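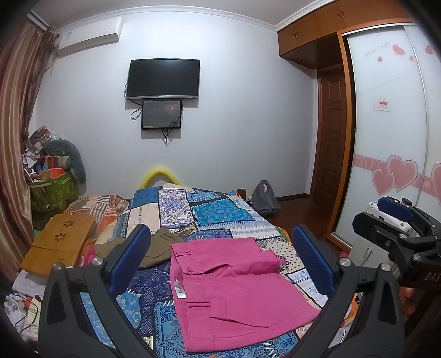

The pink pair, on the bedspread

Sorting by color: do you still do it?
6/6/20
Posted by Ashwin Shetty

We moved to a place with a shared laundry room in March. Two washers for the whole building and a sign-up sheet on the door. At the old house I ran 3 loads a week: whites, darks, and everything else. Now I get one slot, and if I want a second one I have to wait until whoever is after me is done.

So I'm trying to figure out how much sorting is really needed. My mother sorted everything. She had a separate load for reds and wouldn't put a red sock in with a brown one. My wife grew up in a house where it all went in together on cold and she says they never had a problem. I have had one problem in 5 years, a new dark blue towel that turned a set of pillowcases gray. That was my fault and it was on warm.

What I have now is mostly medium and dark stuff, a few bright things, and some white undershirts. The bright things are what I worry about. The bedding is a concern too because it has white in it and I would like it to stay white.

Washer is a Prullik top loader, older, no rinse-only setting that I can find. Detergent is Jullow liquid, the plain one.

Do you sort? If so, into how many piles? Does anyone have a rule for when a new item is safe to go in with the rest?

gravelroad
I stopped sorting when the kids were born and never went back. Cold water, normal cycle, everything in. The only thing I keep out is anything that hasn't been washed before. That gets washed by itself or with jeans the first two times.

White undershirts do go a little dull over the years this way. I can live with it. Nobody sees them.

plainstitch
I sort, two piles. Light and not light. If a shirt is striped I look at the background color and go by that.

The dullness gravelroad mentions is real and it is not always dye. A lot of it is lint and soil moving from the dark things to the light things. You can have perfectly colorfast pants and still end up with dingy undershirts from washing them together. So when people say "cold water, no bleeding, no need to sort," they are only talking about half of it.

Mel in Kartha
Soak the bright ones in a cup of white vinegar and a tablespoon of salt before the first wash. That sets the dye. I've done it with every red and pink thing I have ever bought and never had a bleed.

dyepot_dan
Vinegar and salt do not set the dye in store-bought cotton. I dyed yarn and fabric for a living for a while and this comes up constantly. Acid helps you fix acid dyes on wool and silk while you are dyeing them, with heat. Salt helps push some cotton dyes onto the fiber, again while you are dyeing. Once the garment is made, a cold soak in your sink does nothing to lock the color in. What it does is rinse out some of the loose dye, and plain water would do the same.

If it's really a bad one, wash it alone a few times until the water runs clear. Test with a damp white rag on an inside seam. Rub it. If color comes off on the rag, it isn't ready to go in with the others.

Mel in Kartha
Well, it has worked for me for a long time.

dyepot_dan
I believe that you haven't had a bleed. I'm saying the soak is a rinse. Skip the vinegar and you'd get the same result.

Mel in Kartha
Vinegar is cheap and I'll keep doing it. It also gets the store smell out.

Ashwin Shetty
Thanks, everyone. The rag test is useful and I hadn't heard of it.
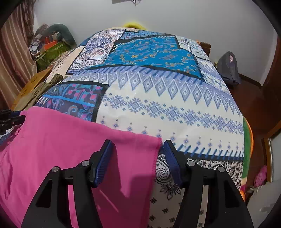 Patchwork bedspread, bright magenta-pink cloth over the near edge

The bedspread is the item I'd most hate to ruin. It takes up most of the washer by itself, so it gets its own slot no matter what, and I suppose that answers the question for that one. I only wash it every 3 weeks or so in summer. In between, clothes get folded on top of it, straight from the basket. Can color rub off on bedding that way, or does it have to be in the wash?

plainstitch
It can, if the clothes are damp. Dry, you would have to really grind it in. New dark denim is the exception. That will come off on a couch.

I would make sure everything is dry to the touch at the waistbands and pocket corners before it goes on anything with white in it. Those are the last places to dry. I turn the pockets out on the line.

gravelroad
You're overthinking the bedspread. It's a bedspread.

tworivers
Prullik owner here. If yours is the kind with the one big dial, you can get a rinse without the wash. Push the dial in, turn it past the end of the normal cycle to the second rinse mark, and pull it out. Ours isn't labeled either. It's a short line between two longer ones. The tub fills, agitates for a couple of minutes and spins. That is handy for first-time items because you can lift the lid and look at the water.

As for sorting, I use the Joreo sheets. You throw one in and it's supposed to catch loose dye. Mine come out gray or pinkish so they are catching something.

dyepot_dan
The sheets work to a point. They grab dye that is floating loose in the water. If a garment is dumping a lot of it, the sheet fills up and the rest goes on your clothes. I would use one as backup and still keep new items separate.

plainstitch
Also, a pinkish sheet does not prove the sheet saved anything. A little dye in a whole tub of water is usually too weak to show on clothes. I tried a month without and couldn't see a difference, and they cost too much for what they are.

tworivers
That may be. I have a coupon.

Ashwin Shetty
tworivers, that worked. The short line is there, you can hardly see it. I ran the pink pair through it alone and then did the rag test on an inside seam. Rag stayed white. Did the olive ones the same way and got a little green on the rag, so those will get another turn before they go in with anything light. 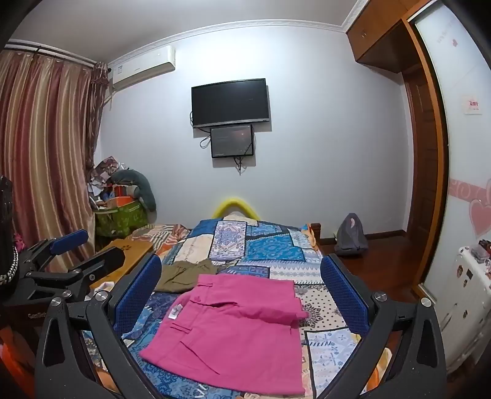
Pink pair and the olive green, foot of the bed

I would have guessed it the other way around.

dyepot_dan
People always suspect the bright one. Brightness tells you very little. It depends on what dye was used and how well they washed the fabric at the mill. Olives and browns are often mixed from several dyes and one of them can be looser than the rest. That's also why an old olive shirt will sometimes go orange or gray at the shoulders.

Mel in Kartha
My husband's green work pants did exactly that. I thought it was the sun.

dyepot_dan
Could be that too.

gravelroad
How many slots are you down to now?

Ashwin Shetty
One for clothes most weeks. I did the undershirts by hand in the sink this time, which took less time than I expected, and put everything else in together on cold. My wife would like it noted that this is what she said to do in March.

The water bill is split by unit and ours was 1,964 gallons last month. I don't have anything to compare it to from this building.

tworivers
Top loaders use a lot. Running one full load instead of three small ones will help more than anything else. Don't pack it down though. On ours if the clothes come above the top row of holes nothing turns over and the middle stays dirty.

plainstitch
Agree on not packing it. And go easy on the Jullow. Half of what the cap says is plenty in cold water. The extra doesn't rinse out and then it holds onto lint.

gravelroad
I fill the cap.

plainstitch
I figured.

Ashwin Shetty
I've been filling the cap too. Will try half on the next load. The olive pair is going through the rinse again tomorrow if the sheet isn't full.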